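Shop Floor Talk > Automation at Work > Two-arm cell on the returns line, one year in

Started by zetine_nights, 18 Oct 2020

zetine_nights
Long post, sorry, I've been wanting to write this up for ages! I work returns at Stullico, Jestdale site. We get toys and small household stuff back from the stores, and it all has to be sorted, looked over and put in the right bin for resale or scrap. When I started it was twelve of us at benches with a pile on the left and a pile on the right. My wrists hated me by lunch.

Since January we've had a two-arm cell learning the small-toy sort, and I moved over from the benches to run it with Tonantzin Galindo. Neither of us had touched a robot before. Now I set up the tasks, drive the arms when they need teaching, and decide when a task is good enough to leave alone. I love it. I get to say "it should pick that up by the sides" and a week later it does!

We start every new item with one piece and one bin, and only add clutter when that's solid. Toy cars were our first real product, and we still go back to them whenever something in the setup changes.
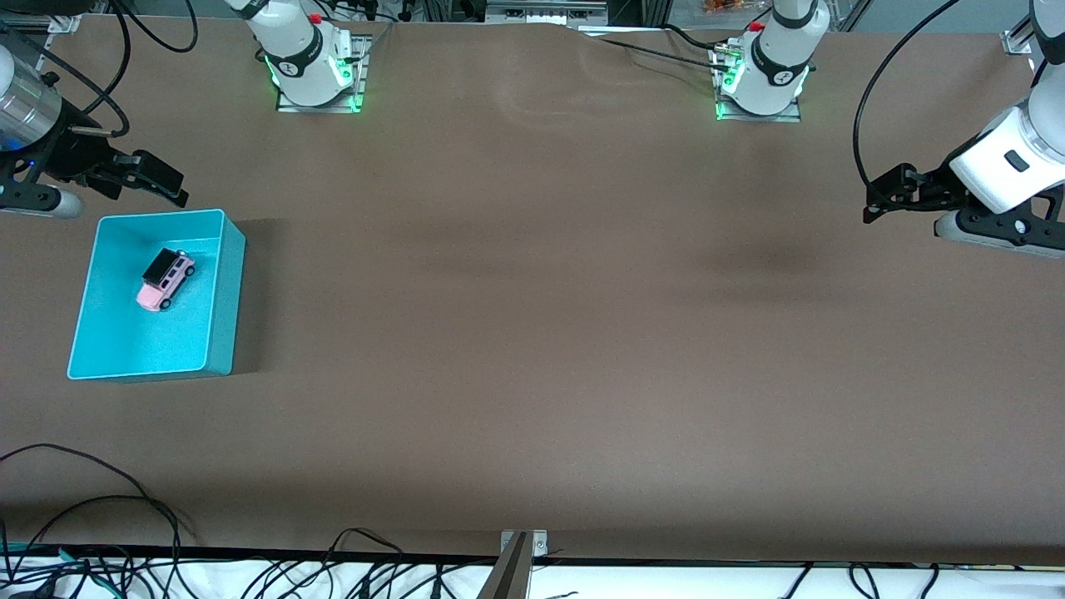

What changed for us

Breaks got better, first of all. On the benches you went when the line lead said. With the cell we stop between batches, and we pick the batch size.

Pay went up one grade for the two of us. Took some pushing, but it's in writing.

The talk is different too. Bench people come over and tell us what the arms are doing wrong, and they're usually right. One of them spotted that we were gripping cars across the roof when everybody on the benches grabs them low.

Numbers, for those who like them: we logged 2,220 practice picks on small vehicles before we let it run a batch by itself. The first week on its own it did 502 and I watched nearly every one like a nervous parent.

Happy to answer questions.

palletjack_pete
Nice write-up, but you skipped the part I care about. Twelve at the benches then. How many now?

zetine_nights
Fair. Nine. Two of us on the cell, so one person fewer overall. She retired and they didn't fill the spot.

palletjack_pete
That's how it goes at our place too. They never lay anyone off, the spots just quietly close. I'm glad you like the new job, I mean that, but two people got a raise and one job went away. I'd want that up top in the post.

mornings_at_gortz
I'm at Görtz, similar work, and I'd push back on Pete a little. We couldn't fill bench spots before we had any arms at all. People lasted a month. Our cell took over the dullest bin and the folks who stayed are less worn out. Where I do agree is the training. At our place only one person per shift gets to learn it, and everybody else is stuck looking on. How did they choose you two, zetine?

zetine_nights
We asked! There was a sheet on the wall and only four names on it. Two are trained, the other two start after inventory. I'd like everybody on the benches to get a turn, and I've said so at every shift meeting.

binlabel_bea
Question from someone who may be getting one of these. What do you do all day once it works? I'm scared of standing there for eight hours watching a machine do my old job.

zetine_nights
I was scared of that too, and there's way less standing around than I figured. A normal morning for me: clear the table, check the grippers close evenly, walk the cables and make sure nothing's going to snag when the arms swing. Then a few single picks with a car in a spot we haven't used much. If those look good we load a batch. If not, I drive the arms by hand for a while and we record some more.

Where you put the piece matters a lot. We got lazy at first and kept setting cars down close to the bin, so it was great close in and hopeless from across the table. Now we make a point of using the whole surface, turned every which way.

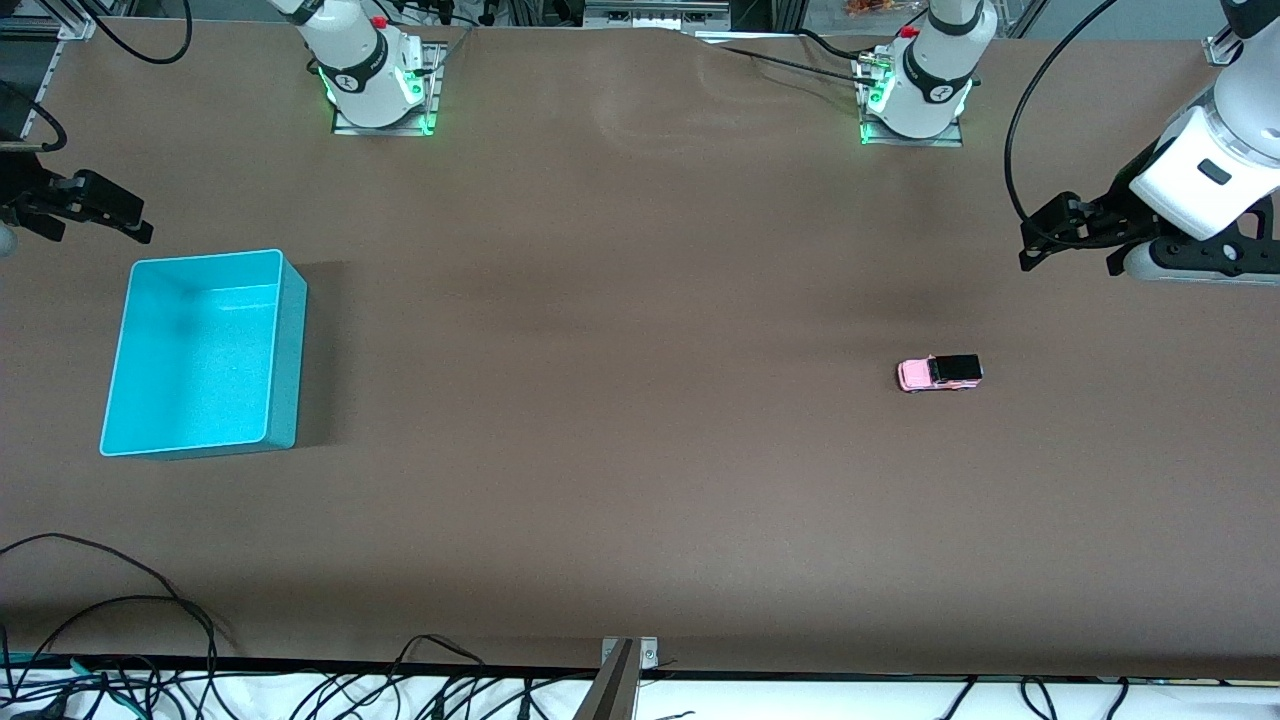
mornings_at_gortz
Same lesson at Görtz, and it cost us a month. I'd add that whoever places the pieces should swap out every hour. We all have habits, and the arms learn them along with everything else.

palletjack_pete
OK, that part does sound like real work. Does your grade go with you if they move you back to the benches?

zetine_nights
Good question, and I don't know. The letter says "while assigned." Asking tomorrow.

palletjack_pete
Get it changed before the other two get trained. It'll be harder to fix with four of you.

binlabel_bea
This helps so much, thank you. There's going to be a sheet on our wall next month and I think I'm putting my name on it. Pete, I'll ask about the grade first!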